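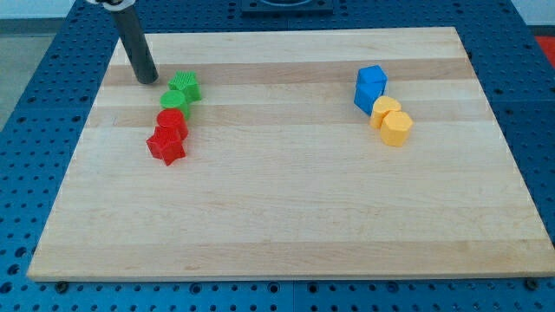
How many demonstrations should one person record before we let the second person start?

All of them, if the task is small. Finish the whole set for one task with one operator, then let the second operator record the same task as a separate set, and only after that mix them. When we changed operators in the middle of a set, the two styles got blended and we could not separate them later.

I put this question first so that people who read only the top of the message can have it. The rest is my longer reply to Pauline.

From: Qusai Nassar
To: Trunholm teaching list
Date: 16 September 2023
Re: pushing blocks by remote control, operator differences

Pauline Dawber wrote:
> Hello all,
> We are starting to record block pushing at Flimthorpe with the
> hand controller, and I have two operators who do not agree on
> anything. One makes long slow pushes. The other one taps the
> block many times with small corrections. Both reach the goal.
> Which style do you keep? Also, do you write the instruction
> before the episode or after it? And do you cut out the parts
> where the operator is only thinking?
> We have 241 episodes so far and I would like to know before
> we make many more of the wrong kind.
> Pauline

Dear Pauline, dear all,

Thank you for the clear questions. I will answer in the order you asked. Please forgive my English if some sentence is heavy.

1) Which style to keep.

We kept both, but not in equal parts. A long push looks very nice when you watch it, and it is quick. The problem is that with one round rod the contact is in one point only, and a block will turn away from the rod if the push is not through its middle. With a cylinder the operator loses it to the side. With a star it depends on whether the rod is between two arms or on the end of one arm, and the operator must learn this by the fingers. I can't explain it well in words.

The operator with many small taps is showing the robot how to recover. In our first set, which was 523 episodes, almost everything was long pushes by one very good operator, Su. The policy we trained from it was smooth until its first mistake. After this it had no idea what to do, and it continued to push the air beside the block. When we added episodes with corrections, this became much better. So please do not tell your second operator to stop tapping. I would only ask her to lift her hand from the controller between two taps if she needs to look, so the rod does not shake near the block.

2) Instruction before or after.

We did it before in the beginning. The operator read "move the red star to the yellow heart" from the screen and then did it. It works, but the operators begin to hurry, and they also plan the whole path in the head and become surprised when the block turns.

Now we do it in another way. The operator pushes blocks freely for 9 minutes, and a different person watches the recording later and writes what happened in each short piece. You get more kinds of sentences like this, for example "bring the green pieces together" or "push the blue cube a little away from the heart". It costs more hours for writing. We have 2095 written pieces today, and perhaps one in ten I would like to write again, because the words "left" and "right" were used from the side of the operator and not from the side of the camera. Decide this on the first day and write it on paper near the screen! We did not, and I am still correcting it.

3) Cutting the thinking parts.

Here I changed my opinion. At first I cut every pause. Then the robot moved with no rest between two pushes and arrived too fast at the next block. Now I keep a pause if it is shorter than two seconds and cut the rest of it. Somebody from Botico wrote on this list last December that they keep everything and only make the pauses lighter in the training. I have not tried it. If this person still reads here, I would be glad to know how it went.

Two small things you did not ask.

The height of the rod. Our operators control only the flat movement, and the height is fixed by software, a little over the board. If you let the operator control the height also, the episodes become much longer and the person gets tired in the shoulder. For pushing I see no gain. For lifting it is of course another story.

Starting positions. People always put the blocks back in the same nice places. We now begin each recording from where the last one ended, and we mix the blocks by hand only when some of them are stuck together in a corner.

If you can share ten or twenty of your episodes from each operator, I will run our script that compares the speed near contact. It needs only the rod position and the time, no video.

With kind regards,
Qusai

2 replies in this thread
Share 0
Last updated: 16 hours ago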